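Meet a Robot Shop Helper

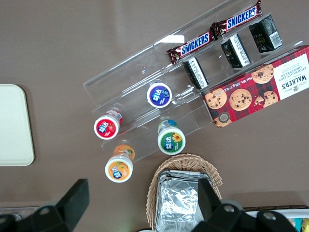
By Napaporn Tanasarn | 2018-05-25

Brudine is a robot kit that schools and small stores can rent. It has a gripper with fingers that close like a pinch, and a small camera near them.

A snack stand is good practice. Candy bars are long and flat. Yogurt drinks are small bottles with round lids. A cookie box is wide – the fingers have to open more. Foil is hard too, as it shines and can confuse a camera.

The kit comes with 46 practice tasks. Renting it for 2 weeks costs $192.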